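Why Do We Wipe the Table?
A Home Science page for young readers
Prepared by Anjana Weerasinghe and Milagros Mamani, Detura Learning Center

Every day, families eat, draw, play games, and do homework at a table. By the end of the day, the top of the table has collected many things. Some of them are easy to see, such as crumbs and drops of juice. Others are much too small to see. This page explains what those things are and how wiping takes them away.

What is on a table?

Dust settles on every flat surface in a home. It is made of tiny bits of cloth, soil, skin, and other materials that float through the air. When the air is still, the bits slowly sink and land.

Fingers leave marks as well. Skin makes a small amount of natural oil. When you touch a shiny table, some of that oil stays behind, and dust sticks to it. This is the reason a fingerprint is easier to see after a day or two.

Food leaves sugar, salt, and fat. Sugar is the sticky one. When a drop of juice dries, the water goes into the air but the sugar remains.

How does a cloth work?

Look closely at a cleaning cloth and you will find that it is made of many thin threads. Between the threads are small spaces. Dust and crumbs are caught in these spaces and lifted away. Water can move into the spaces too, and for this reason a cloth can soak up a spill.

A soft, fuzzy cloth has more threads touching the table than a smooth one, so it can pick up more dust. Paper can also be used, but it tears when it is wet.

Water helps in another way. Sugar and salt dissolve in water, meaning that they break into pieces too small to see and mix with it. Oil does not dissolve in water. A little soap is needed to help the water carry the oil away.

What is a finish?

Many wooden tables are covered with a thin, clear layer called a finish. Lacquer and varnish are two kinds. The finish keeps water from soaking into the wood. It may also make the table shiny. You can often still see the lines of the wood through it. These lines are called the grain.

A finish can be scratched by sand or by a rough sponge. Very wet cloths should not be left on wood. Water may find its way through a small crack and leave a pale ring.

How to wipe a round table

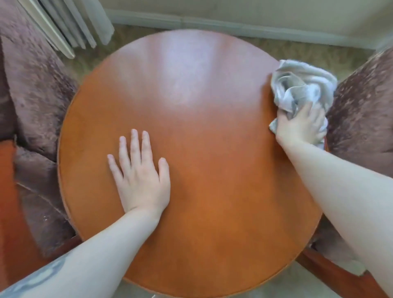 Remove cups, books, and papers first. Dampen the cloth and squeeze it well over the sink. Begin at the middle and move toward the edge in curved strokes. Walk around the table to reach the far side, and do not lean on it with all your weight. Hold your free hand below the edge to catch the crumbs. Finish by going over the top with a dry cloth.

Children should ask an adult before using any spray or cleaning liquid.

Words to know

Dissolve: to mix into a liquid until the pieces can no longer be seen.
Finish: a thin layer that protects wood.
Grain: the pattern of lines in wood.

Text reviewed by Sharada Mathew. Last updated Dec 29, 2019.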